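Robot club has gone a bit domestic this summer

I popped into the Hestia students' workshop on Thu 20 August, mostly because Boglárka Kovács had been on at me for weeks to come and see what her lot were up to. I was expecting little wheeled things bumping into skirting boards (that was last year, and I still have the bruise on my ankle). What they've got now is a two-armed robot and a project they call Dalen, and the job they've set themselves is moving steamed buns between a steamer and a plate. I was hooked within minutes!

The rules are simple enough. The robot has to pick a bun up, put it where it's meant to go and leave it looking like a bun. Squashed ones don't count, and neither do ones that land on their side, which seemed harsh to me but Boglárka wouldn't budge. She wants 1000 goes logged before term starts, and when I arrived the sheet on the wall said 956, so they're nearly there.

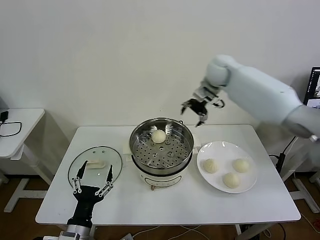

Shahab Shojaei, who's in his second year and looks after the arm code, told me the pleats are what give him grief. A wooden block is the same every time, he said, but a bun gives when you squeeze it, and the next one gives a bit more or a bit less. They spent most of July on grip strength alone. He let me have a go at setting it myself and I made a right mess of it, so sorry about that, Shahab.

There's a proper deadline too. The Wusach student contest is at the end of the month and the club has entered the kitchen class, where each team gets 20 minutes and has to work with real food. Their main rivals are Skutell, who did very well last year with boiled eggs (I'd have paid to watch that). Getting there will cost the club about £300 for the van and fuel, and there's a cake stall this Saturday to help cover it, from ten until the cakes run out.

I asked if there'd be buns on the stall as well. Shahab went a bit quiet and said he'd rather not look at another one until September.

Comments

marrowman: Boiled eggs sounds much harder than buns if you ask me. Shells?

Jill T: My grandson's in this club and talks about nothing else. See you at the stall!

pedalpete: What time does it finish? I'm at work till one.

Jill T: Last time it was all gone by noon Pete, I'll save you a flapjack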